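Fórum Interno Morska » Espaços comuns » Arrumação da mesa da copa

Ebise Lencho
17 de maio de 2019
Prezados, solicito manifestação sobre a mesa preta da sala 202. Proponho que tampas, tigelas e embalagens sejam recolhidas ao final de cada turno, e que guardanapos usados sejam descartados de imediato.

Fuad Belay
De acordo quanto aos guardanapos. Discordo do recolhimento das tigelas a cada turno, pois o armário fica em outro andar. 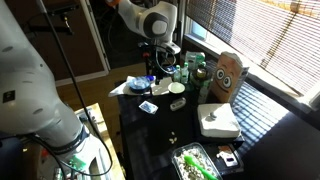

Sunita Semwal considera que a distância do armário não justifica a exceção e lembra que a norma vigente desde novembro já prevê a guarda diária de toda a louça.

Fuad Belay
A norma menciona louça, sem referência a tampas avulsas. Solicito que o texto seja revisto antes de qualquer cobrança.

Ibsa Woldegiorgis
Sugiro uma caixa com divisórias junto à porta, para tampas e itens pequenos. O pedido 937 ainda comporta a inclusão.

Ebise Lencho
Acolho a sugestão da caixa. Quanto às tigelas, mantenho a proposta original e aguardo as demais manifestações.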